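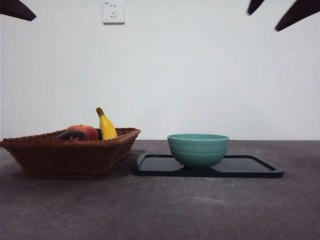
Ticket 273: Fruit going over too fast, bowl rattling on tray
Opened: July 2, 2020
Opened by: Kirsty Jardine
Handled by: Kári Bech, Rultis home help desk
Items: Trurnby wicker basket, Tôn ceramic bowl (small), Skilgate black tray
Status: Closed, with one open question

Kirsty Jardine wrote:

Hello! First of all, I love this set. I bought the Trurnby basket in February and went back for the Tôn bowl and the Skilgate tray, and they've made the whole side of the room nicer to walk past. Everyone in the house eats more fruit now that it lives out in the open, which was the plan all along.

Two problems though, and I'm hoping they're both easy ones.

1. Fruit in the basket gets soft much sooner than I'd like. Bananas are spotty on the second morning. Peaches go from rock hard to bruised underneath with hardly a good day between. Plums are the worst, they get a flat wet patch on the side that touches the wicker.

2. The bowl rattles on the tray. It's a tiny noise but it happens every time somebody drops a piece of fruit in it or puts a cup down nearby. I've turned the bowl round to every position I can think of and it still does it.

I haven't washed the basket because I wasn't sure whether you can. The bowl has been through the dishwasher plenty of times. The tray just gets a wipe.

Kirsty

Kári Bech replied:

Hi Kirsty, what a lovely message to open! Let's take the two separately, because I think they have different causes.

For the fruit, could you tell me:
- what goes in together, and what ends up at the bottom
- whether there's a cloth or paper in the basket
- whether it stands in the sun, or near a cooker, kettle or radiator
- whether you wash the fruit before it goes in

For the rattle, please lift the bowl off and look at the ring it stands on. Run a fingertip round it. Then put the bowl straight on the table and press gently on one side of the rim, then the other. After that do the same with the tray by itself, pressing each corner in turn.

Please don't put the basket in the dishwasher meanwhile. A soft dry brush is fine.

Kári

Kirsty Jardine wrote:

That was fun, I did the lot before breakfast.

Fruit: everything goes in together. Bananas, peaches, plums, apples when we have them, sometimes a lemon. Heavy things tend to sink because whoever unpacks the shopping tips the bag in (me). No cloth. No direct sun, and the kettle is at the other end of the room. And yes, I wash it all first, give it a bit of a shake and in it goes. Is that wrong? I thought I was being good!

Bowl by itself on the table: solid as anything. Pressed all the way round, not a sound.

Tray by itself: three corners fine, and the fourth one ticks. There's the culprit! So it isn't the bowl at all. I weighed the bowl as well while I was at it, in case you need to know: 610 g on the kitchen scales.

Kári Bech replied:

Brilliant, that's exactly the test I wanted, and no, you needn't feel bad about the washing. Lots of people do it. It's just that a shake leaves water in the dimple at the stalk end and along the side that rests on the weave, and soft fruit doesn't like sitting damp. Wash it when you're about to eat it and see if those flat wet patches stop.

Things to try, please, in this order, one at a time so we know which one helped:

Step A. Stop washing before storing. Everything else as before. Give it one shopping trip's worth of fruit.

Step B. Unload the basket, brush it out, and leave it on its side overnight so that the underneath can air. Put the firm fruit in first and the soft fruit on top.

Step C. Move the bananas out. They give off a gas as they ripen that hurries the others along. If you like the look of them in the basket (I do), keep just one in there, the one you'll eat next, and hang or lay the rest elsewhere.

Step D. Use the bowl for whatever is ripest. One or two pieces, no pile.

For the tray: turn it over and look at the corner that ticks. Feel for crumbs, a blob of dried juice or a bit of the price sticker. You'd be amazed how little it takes.

Kirsty Jardine wrote:

Step A done. Result: good! The bananas made no difference whatever, but I ate the last plum today and it was firm all over. No wet patch. I'm very pleased and slightly cross about all the plums that came before it.

Tray: there was a sticker. A clear one, nearly invisible, folded double under the corner. I got it off with warm water and a thumbnail. The tick has gone from that corner! But the bowl still buzzes a little when I set something down hard beside it. Much quieter than before. I can live with it but I'm curious now.

Kári Bech replied:

Hooray for the plum. And hooray for the sticker!

About the buzz. The foot of the small Tôn bowl is left unglazed, and a bare ceramic ring on a smooth tray can hum a little. I put one of ours on the same tray here and got it to do it by knocking the table. The foot on mine measures 94 mm across, so a circle of thin felt or cork slightly smaller than that will sit under it and not show. Don't glue it, or you'll have to peel it off before each wash. Even a piece of folded kitchen paper will tell you whether it works before you go out and buy anything.

On to Step B when you're ready.

Kirsty Jardine wrote:

Step B done. I could not believe what came out of that basket. Onion skin (we don't keep onions in it!), a stalk, the little papery bits from the ends of bananas, and a raisin. It looks gorgeous brushed out, the reddish brown of the wicker has come up beautifully and you can see the plaiting round the edge properly again.

Firm at the bottom and soft on top has sorted the peaches. No more bruised undersides.

Kitchen paper under the bowl: silence. Complete silence. I've cut a circle from an old cork mat and it's perfect.

Kári Bech replied:

This is my favourite ticket of the month. Keep going with C and D, I'd like to know whether the bananas behave.

Kirsty Jardine wrote:

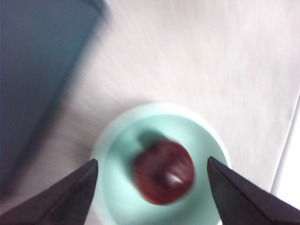 Step D turned out to be the bit that changed how we eat, more than C did. The rule in our house now is that the bowl is for the next thing to be eaten, and the basket is for everything that can wait. A single round, dark red fruit sitting in the middle of all that plain pale green looks so inviting that it doesn't stay there long! When I used to fill the bowl to the rim it became a second basket and the ripe ones got buried just the same. There's air all round it this way too, and I can see at a glance whether it needs eating.

Step C, for the record: one banana in the basket with its stem up, the others on a hook in the cupboard. The one in the basket still spots at its own pace but the peaches beside it last longer. I'd call it a day and a half longer, going by two lots of shopping. My son says the hook is the best thing in the kitchen, and he has never before had an opinion about the kitchen.

Two questions before you close this. Can the basket ever be washed properly, say if a peach bursts? And does the tray mind lemon juice? I cut a lemon on it (I know) and wiped it up straight away.

Kári Bech replied:

A day and a half is a great result for moving some bananas!

Washing the basket: wipe it with a damp cloth and a drop of washing-up liquid, then a second cloth with clean water, then dry it on its side somewhere airy. Keep it off the radiator. Please don't soak it. If juice has run down into the weave, an old toothbrush gets it out, working along the strands.

Lemon on the tray: wiped up straight away should be fine. I don't know what happens if it's left overnight, so I've asked the people at Skilgate and I'll add their answer when I get it. Until then I'd use a board for the lemons.

What we found, for anyone searching later:

Soft fruit with flat wet patches: put away damp. Fixed by washing at eating time.
Bruised peaches: heavy fruit on top. Fixed by loading firm fruit first.
Everything ripening at once: bananas stored with the rest. Improved by leaving one in the basket.
Ticking tray: folded sticker under the corner. Removed.
Buzzing bowl: bare foot on a smooth tray. Fixed with a loose cork circle.

Open: lemon juice on the tray if left to stand. Waiting on Skilgate.

Kirsty Jardine wrote:

Thank you so much! Board it is. Plums are on the shopping list again.

Ticket closed by Kári Bech. Reopens automatically when the Skilgate reply is added.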